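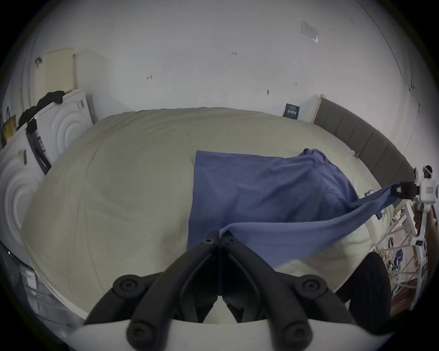
Margarida Salgado would have the blanket folded in thirds across the foot of the bed and left there until October. Her objection to laying it flat over a duvet is that the two fabrics travel at different rates, and that whichever one is on top ends up on the floor by morning.

Bed linen, upper bedroom
19/06/2021
By Kuo-hua Wu

Margarida's note came in after the April page on linen storage and is a fair place to start. This page covers the top layers of the upper bedroom: cream duvet, blue blanket, grey headboard. The storage page dealt with the closet and the shelf spacing, and none of that is repeated. Trade names are given where the supplier matters for replacement parts or washing.

Captions

Blue blanket over cream duvet, one corner lifted. The left edge lies straight; the upper right is still bunched and needs to be drawn out before the fold is set.

Label tag, black and white, near the right edge of the blanket. Used as the orientation mark when the blanket goes back on after washing.

Headboard in grey fabric, vertical padded panels, with a light trim at the far end. Duvet tucked up against it.

Wall behind the bed, white, with a handwritten 121 and a few small marks. Not yet washed down.

Notes on the layers

Duvet. Supplied by Menurier, in the cream-beige that they list as a stock colour. The cover is loose by design and does not lie flat without help. Rumpling toward one end is normal after the fill has shifted in use. Correct it by holding the cover at two adjacent corners and shaking along the length of the bed, then turning it and repeating from the other end. Do not beat the fill down with the flat of the hand. The cover closes with buttons, which go to the foot. Getachew Tufa prefers ties inside the corners and has sewn them into his own set. They hold well, though they add several minutes to every change and they tear out if the cover is pulled off in a hurry.

Blanket. Kustton, periwinkle blue. It is smaller than the duvet and is not meant to reach the edges of the bed. Placement is off-centre, toward the headboard side of the room, where it is within reach of a person sitting up. The blanket is aired every week in dry weather and washed 3 times a year. It was previously washed every month, and the nap suffered for it.

Headboard. Amaral, upholstered, bought with the bed. Vertical panels collect lint along the seams. A narrow vacuum nozzle run from top to bottom clears them; a damp cloth drives the lint further in and leaves a tide line on grey fabric. The duvet should touch the panels without being forced behind them. A cover jammed down the gap pulls the whole bed out of square, and the fault shows up at the opposite side, where it is usually misread as a duvet of the wrong size.

Wall. White, matte. Pencil comes off with a dry eraser if it is worked lightly. The red-brown mark has not been tested. The smudge above the far end of the headboard will be tried first with plain water, then with a weak solution of Hisier, and painted over if neither shifts it. Matte paint burnishes when rubbed, and a shiny patch is more conspicuous than a small smudge, so the limit on rubbing is set low.

Laying the blanket

The method in use is as follows. It suits one person working from one side of the bed.

Set the duvet first and leave it alone afterward. Most of the time lost in making this bed goes on correcting the duvet after the blanket is already down.

Lay the blanket with the tag at the right. Align the left edge by eye to the side of the bed, and smooth it along its length. This edge is the reference for everything else.

Take a corner on the tag side and lift it clear of the duvet before pulling. Dragging the corner along the surface takes the duvet cover with it. Once lifted, pull diagonally until the fold comes taut, then lower the corner without letting the tension go. The opposite corner on that side is treated the same way. A bunched corner is opened by lifting, never by patting.

Check the left edge again. If it has crept, the pull was too strong, and the blanket is reset from that edge.

Obsa Tsegaye uses the reverse order, corners first and edge last, and gets a good result on a bed that stands clear of the walls on both sides. In the upper bedroom there is less room to work and the order above is quicker.

On Margarida's point

The two fabrics do move at different rates. The blanket slid off on 6 nights in the first month of the trial, all of them with the window open and the duvet pulled high. After it was moved closer to the headboard the figure dropped to 2 in the following month. A fold across the foot would remove the problem and would also put the blanket out of reach, and it is there to be reached for. For a spare room that stands made up between guests, the folded position is the better one, and the lower bedroom has been changed over to it.

Washing and drying

Blanket: cold, gentle cycle, Hisier at half the marked dose, dried flat over the rack on the back porch. Turn it once. Pegs leave points along the hem that take a day to fall out.

Duvet cover: warm, inside out, buttons done up. Line dry where possible. It comes off the line stiff and softens after a night.

Duvet: not washed at home. The machine will take it dry and will not take it wet. It goes to the laundry with the large drum and comes back bagged; take it out of the bag the same day.

Headboard: vacuum only. Abilio Vallejo asks whether the panels unscrew for cleaning. They do on the earlier Amaral model. On this one they are fixed from the back, and the whole board has to come off the wall side of the bed to reach the fastenings.

Stock

The linen budget for both bedrooms was 3000 dollars, including the two duvets and the headboard. One spare cover in cream is held in the closet. There is no spare blanket in the blue. If Kustton drop the colour, the replacement will be grey.

Next page: pillows and protectors, lower bedroom.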